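Wenholm display shelving
Set-up guide, part 3: Stocking and facing the shelves

Read this part after the unit is assembled and leveled (part 2). If the back panels are not yet clipped in, go back and finish them first. Lightweight packages can slide out through the back of an open unit.

What you need

A clean dry cloth
The shelf plan for your unit (Wenholm 326 or Wenholm 688)
The strip of shelf labels from the accessory bag
A carton for goods that do not fit the plan

Before you start

Check that the unit stands at least 22 inches from any table or counter that people need to walk past. Part 2 explains how to move the unit with two people. Do not move it once it is stocked.

CAUTION: Never stand on a shelf or on the base panel. Neither is built to carry a person.

Wiping down

1. Wipe each shelf from back to front with the dry cloth. Dust from the packing foam collects in the corner where the shelf meets the back panel.

2. Wipe the front edge strip. Labels do not stick well to a dusty strip.

3. If a shelf has been cleaned with a damp cloth, leave it for one hour before placing cardboard packages on it.

Stocking

4. Put drinks on the upper shelf. Bottles go to the left and cans to the right, with small bottles between them. Set bottles down upright and slide them back until they touch the panel – the front lip will stop a can from creeping forward, but it will not hold a tall bottle that has been knocked.

5. Put boxes and chip canisters on the middle shelf. Start with the boxes at the left end and work toward the right. Stand the canisters on their bases, lids up, one flavor to each place.

Note: Leave a place empty when its flavor is out of stock. Do not spread the other canisters to fill it. The gap shows the next person what to bring from the storeroom.

6. Keep the bottom shelf clear until the two shelves above it are finished. You can then use it for multipacks or leave it bare.

7. Put surplus goods in the carton and slide it under a nearby table or against the wall, out of the walkway.

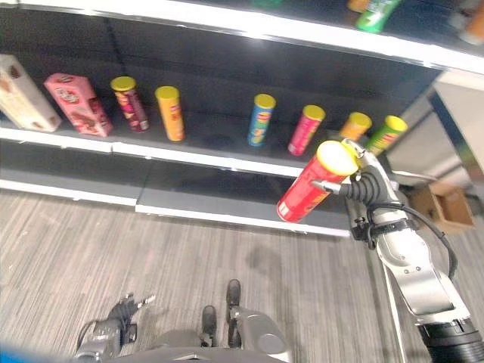
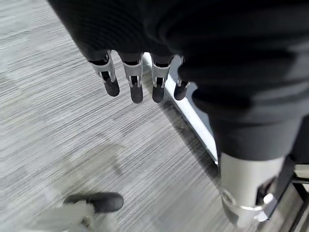
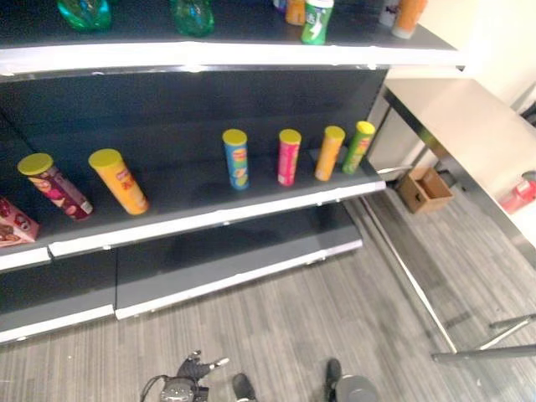
Middle shelf with canisters and boxes, first and third pictures.

8. Straighten any package that is leaning or lying at an angle. Canisters placed in a hurry tend to lean on each other, and one that leans can roll when its neighbor is taken away.

9. Turn every package so that its name faces the aisle. Hold canisters by the body when turning them. Turning by the lid can loosen it.

10. Pull the front row forward to two finger widths behind the edge strip.

Fixing the labels

11. Peel the labels one at a time and press each onto the edge strip below its product. Begin at the left end of the shelf.

12. Place a label below each empty place as well.

Note: The label strip supplied with the Cindby edge is slightly wider than the standard one. Trim the lower margin with scissors before peeling.

Load limits

Wenholm 326: follow the limit printed on the sheet inside the accessory bag. The limit is for goods spread evenly along the shelf. Full bottles should not all stand at one end.

Wenholm 688: as above, but the upper shelf must also be tied to the wall with the Undasholm bracket if it is used for drinks.

CAUTION: If a shelf bows or a clip lifts, take everything off that shelf before you try to reseat the clip.

Daily upkeep

Face the shelves again at closing time. Check the date on each package as you go and move the oldest to the front. On Sunday, take the drinks down and wipe the upper shelf, where spills are easy to miss from below.

Spare parts

Edge strips, clips and label strips can be ordered from Petridis using the form at the end of this guide. Give the model number and the shelf position. For questions on shelf plans, write to Friederike Janssen at the same address – please include a sketch of the unit with the shelf spacing marked.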